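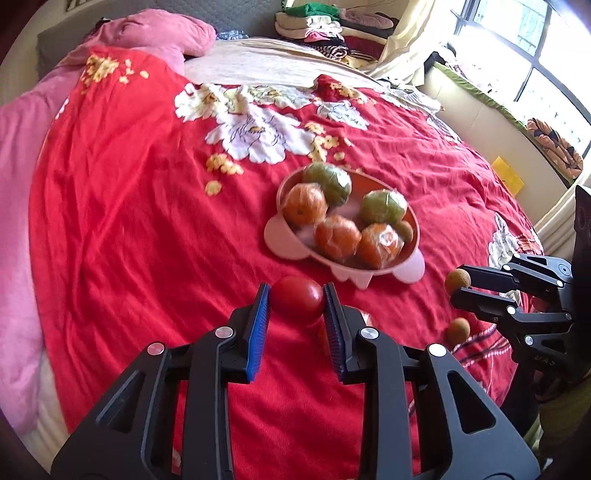 Section 7. Setting up the visitor sign-in tablet for a hospital event day

Read this section before you unpack anything. The Suniretti sales sheet says the tablet is "ready in moments." It was not ready in moments at Vetordale, and we had two people on it who do this for a living. Start the day before.

What you need

The tablet and its stand
The badge printer, with a full roll (176 badges)
The event code from the volunteer office
A pen and a paper sign-in sheet

Setting up

1. Place the stand inside the main lobby doors, clear of the wheelchair route. The box art shows it in the middle of the floor. Do not put it there.

2. Plug in the tablet and the printer. The battery is supposed to last all day. Ustyna Fedoruk tested it with the screen at full brightness and it was dead before lunch.

3. Turn on the tablet and choose Guest Event. If you choose Patient Visit by mistake, guests will be asked for a room number and will make one up.

4. Enter the event code. Capital letters matter, whatever the help screen says.

5. Set the closing time. The default is 24 hours after opening, so a tablet left alone will go on printing badges through the night shift.

6. Under Groups, add one entry for each school, club or choir you expect. Put the name of the adult in charge in the Leader box. Leave the Children box blank unless the school has sent signed forms.

7. Print 2 test badges, one for an adult and one for a child. Hold each at arm's length. If you can't read the name, neither can a nurse.

Note: The "smart greeting" feature says hello to guests by name. It handled Demyd Tkachuk well enough and called Vsevolod Stetsiuk "Guest V." We leave it off. To do the same, go to Settings, then Voice, then Off.

Caution: A printed badge does not mean a person has been screened. The tablet asks whether the guest has a fever or cough and accepts any answer, including yes. A staff member must still ask at the desk, and must still send sick guests home.

Caution: Do not let groups onto the children's ward or the dialysis unit on the strength of a badge color. The colors fade under the lobby lights. Call the charge nurse first.

Closing down

1. Choose End Event. Wait for the guest list to finish saving.

2. Compare the saved list with your paper sheet. In August the two did not match, and the paper was right.

3. Collect used badges at the door and put them in the shredding bin.

4. Turn off the printer before you open it. The roller stays hot.

If the tablet freezes

Hold the power button until the screen goes black, then start it again. The manufacturer says no names are lost. We have seen names lost. Move guests to the paper sheet while you wait, and write down the time it froze.

Report faults to Fedir Vasylenko in the volunteer office. The Savchuk service line is open until 5 p.m. and will ask you to restart the tablet, so do that before you call. For replacement badge rolls, see Section 9.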